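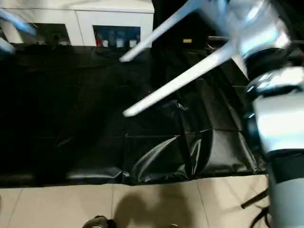 Craft room: the white cabinet and the low surface with the black sheet on.

Wumley House Craft and Sewing Group
Minutes of the general meeting, 29 September 2021

Present: Magdolna Lengyel (chair), Hadiza Ibrahim, Pirmin Pfister, Hanne Lahtinen (minutes), plus 18 members
Apologies: Ákos Hegyi

1. Minutes of the last meeting
Read and accepted. Pirmin asked that "overlocker" be spelled with one word in future. Agreed.

2. The craft room
Magdolna opened with a big thank you to everyone who came to the tidy-up. The room is a pleasure to walk into again and she said so more than once! The white cabinet is back in use and the lower openings are for things people reach for all the time, so please keep them that way. Anything used once a year goes to the hall cupboard.

Hadiza has drawn up a plan for the rest of the cabinet. Thread and bobbins together, glues and paints together, patterns filed by size and not by whoever brought them in. She will print labels at home and bring them next time. Hanne asked for large lettering. Agreed, and in colour if the printer cooperates.

There was a good long talk about whether doors should be fitted over the openings. Pirmin was in favour on account of dust. Several members like being able to see what is there without opening anything. Left open for now, to come back in April.

3. The black cloth
Everyone is very taken with it. Hadiza pointed out how well pale fabric and white thread show up against it, and the beading members have already asked to have that table every session. Magdolna would rather the table was shared, so there will be a sign-up sheet on the noticeboard.

Rules for the cloth, as agreed:
No hot irons on it, even with a towel underneath.
No rotary cutters. Use the mats.
Shake it outside at the end, over the grass and not the footpath.
Whoever takes it home to wash brings it back the following session.

Hanne offered to hem a second cloth if someone can find the fabric. Pintér had a remnant bin out the front when she last went by and she will have a look. Grey was suggested, also a dark green. Carried with enthusiasm.

4. Money
Balance in the account is $647. Pirmin has paid the room hire and the machine service. He proposed spending up to $38 on small tubs and drawer dividers from Forneo, seconded by Hadiza. Carried. He will keep the receipt this time.

5. Quilt for the library raffle
The top is finished and it looks marvellous. Magdolna held it up and there was applause. Batting and backing still to do. The centre panel needs a bit of unpicking along one seam, which Hadiza has volunteered for - she claims to enjoy it. Hand quilting will be done at the long table in pairs, beginners very welcome, and anyone who hasn't tried it before should have a go because it is lovely company.

Ákos sent a note offering his old quilting frame, on the condition that somebody collects it. Pirmin has the ute and will ring him.

6. Workshops
The bag-making morning filled up straight away and there is a waiting list. Hanne is happy to run it again. The Jornard hall has asked if we would bring a mending table to their open day. Everyone keen. Two sewing machines to go, along with the button tin and the good lamp. Names to Magdolna, please.

7. Other business
The good fabric scissors are for fabric. This was raised by three separate people.
Someone has left a blue cardigan on the hook by the sink.
Hadiza's lemon slice recipe has been requested for the newsletter and she has said yes.

Actions
Hadiza: cabinet labels, unpicking, recipe.
Pirmin: tubs and dividers, quilting frame.
Hanne: fabric for second cloth, new date for bag workshop.
Magdolna: sign-up sheet, reply to Jornard.

Meeting closed and tea was served.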